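Home | Games | iPhone | iPad | Help | Contact

Stonidach for iPhone and iPad: frequently asked questions

What kind of game is Stonidach?

It is a sliding block puzzle. You move stone tiles around a board until the river can run from one side to the other. There are 830 boards, split into five chapters.

Is it free?

The first two chapters are free. The other three are opened with a single payment inside the game. There are no adverts in either version.

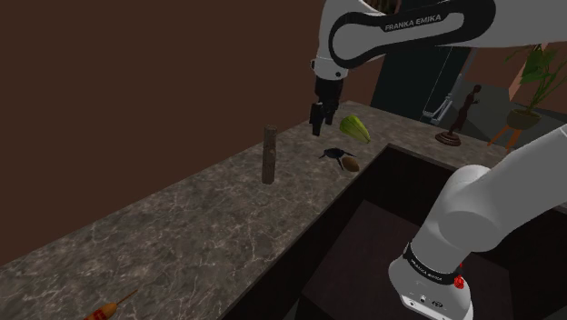
Anathi Nkuna
Mar 19, 2021

Do I need to be online to play?

No. You only need a connection to download the game, to buy the remaining chapters and to fetch the daily board.

I have a new phone. How do I get my progress back?

Open Settings on the old phone and turn on cloud saving - it is off by default. Then install the game on the new one, sign in with the same account and tap Restore. Finished boards come across but the undo history does not.

The game closes when I open the Mirkell chapter.

This affected older devices and was fixed in the September update. If it still happens, delete the game and install it again, but check that cloud saving is on first.

How do hints work?

You start with five hints and can hold up to 962. Each one shows the next correct move. You get another for every board finished without using undo.

Can two people play on one device?

Yes. Stonidach keeps two player profiles, and you swap between them from the title screen. Each profile has its own boards and hints. A purchase covers both.

Why can't I pass the last board in Plikville?

The grey tile in the corner moves, though it looks fixed like the others. Hold your finger on it until it lights up, then drag it down.

Will there be an Android version?

One is planned. There is no release date yet.

How do I ask for a refund?

Payments go through the App Store, so refund requests have to be made there. We can't cancel a payment from our side.

Related
Plikville chapter: full walkthrough
Mirkell chapter: the hidden boards
Jacobs Solitaire: frequently asked questions
Moving your saved games to a new phone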